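The Second Life of the Work Jacket 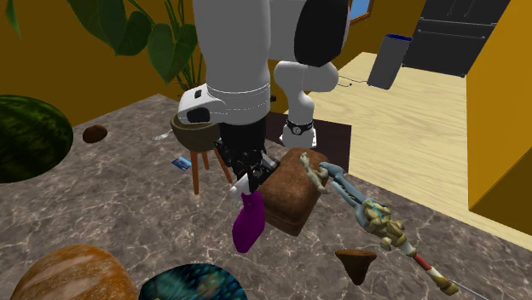
For most of the last century the chore jacket was something you hung by the back door. It had three patch pockets, a flat collar and a row of buttons, and it was cut wide enough to go over a jumper. When it wore through at the elbow it was patched, and when the patch went it became a rag.

Now it is sold on the same floor as evening wear. Cedura, a label that made its name with silk slips, opened its spring show in February with 18 versions of it, in cotton drill, waxed linen and a heavy navy wool. The cheapest costs £654. The waiting list for the wool one closed before lunch on the morning it opened.

Part of the appeal is easy to see. A square jacket suits a lot of bodies. It has pockets that hold a phone, keys and a paperback, which can't be said of much women's tailoring. It looks fine over a dress and fine over jeans, and it doesn't need dry cleaning. Women who spent years buying the men's version in a small size have noticed that they no longer have to.

The fit has changed, though. Cedura has raised the armhole and brought the shoulder in, so the jacket sits closer than the old ones did. Plolmont, a smaller label that sells mainly by post, has left the shoulder alone and shortened the body by 6 centimetres. I tried both over the same shirt. The Cedura looks better standing still. The Plolmont is the one I could reach a high shelf in.

Cloth is where the money goes, or ought to. Skulora, the mill that weaves drill for both labels, makes it in two weights. The lighter one is soft from the first wear and will fade at the seams within a year. The heavier one feels like cardboard for a month and then settles. Shops prefer the lighter cloth, as it feels better on the hanger. Anyone who wants a jacket to last should ask for the heavier one by weight, and check that the pocket corners are bar-tacked.

Prasertsri takes a different line. The label buys old jackets, washes them, replaces the linings and sells them on with the repairs left showing. Its last collection had 59 pieces, no two alike, and they went for less than half of Cedura's starting price. Some have paint on the cuffs. One had a darn on the collar so fine that I took it for a pattern in the weave.

There is an argument that none of this is fashion at all, and that people paying designer prices for a labourer's coat are buying a story about themselves. Perhaps so. The same was said of denim, the trench coat and the fisherman's jumper, and all of them are still in the wardrobe.

My own is secondhand, dark green, missing its second button. I have been meaning to replace it since the autumn.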